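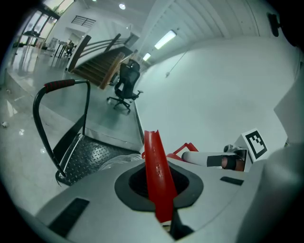 Abertura do chamado: o punho de demonstração da estação Bomen perde a pose durante a gravação da tarefa "pegar cilindro, levar ao saco, soltar". O problema começou depois que passamos a estação para a área perto da escada. Nas gravações feitas ali, com o cubo marcador atrás do cilindro branco, a garra estimada pelo Presley salta de lado por alguns quadros e depois volta. O dedo vermelho não acusa folga quando mexido com a mão. O erro aparece na trajetória exportada e o braço, na reprodução, faz um desvio que o operador não fez.

Projeto: Hajdu
Local: laboratório Ballolmont, piso inferior
Data de abertura: 7/3/26
Prioridade: média
Situação: resolvido, em observação

Sintoma
De 27 demonstrações gravadas, 8 foram rejeitadas pelo verificador com a mensagem "descontinuidade de pose". As demais passaram, mas duas delas têm um tremor visível no trecho de aproximação. A abertura da garra é registrada corretamente em todas. Só a posição e a orientação do punho são afetadas.

Passo 1. Reiniciado o Presley e refeita a calibração da câmera com o tabuleiro. Erro de reprojeção dentro do limite. Sem mudança no sintoma.

Passo 2. Trocado o cabo do punho pelo reserva. Sem mudança. O cabo original voltou para a estação.

Passo 3. Conferido o sincronismo entre a imagem e o encoder dos dedos. Diferença de 18 ms, constante do início ao fim da gravação. Valor já compensado na configuração. Descartado.

Passo 4. Comparados os horários dos saltos com o vídeo. Quase todos ocorrem quando o operador gira o punho para a direita antes de fechar os dedos. Nesse giro o marcador fica encoberto pela própria garra e o Presley passa a depender só dos pontos do ambiente. Boa parte desses pontos estava nos reflexos do piso, que mudam de lugar junto com a câmera.

Passo 5. Exposição estava em automático. Fixada manualmente e limitado o número de pontos a 900 por quadro, com máscara na região do piso. Gravadas cinco demonstrações de teste. Nenhuma rejeitada, tremor ainda presente em uma.

Passo 6. Afastado o cubo marcador do cilindro e colocado um segundo marcador do outro lado da área de trabalho. Repetido o teste com o mesmo operador e o mesmo giro. Nenhuma rejeição e sem tremor na aproximação. Reprodução no braço sem desvio.

Causa registrada
Oclusão do marcador único, somada a pontos instáveis nos reflexos do piso.

Pendências
- Regravar as oito demonstrações rejeitadas com a configuração nova.
- Incluir a máscara do piso no perfil padrão da estação Bomen.
- Pedir aos operadores que mostrem os dois marcadores à câmera por um instante antes de iniciar cada gravação.
- Manter o chamado em observação até o fim do lote de julho.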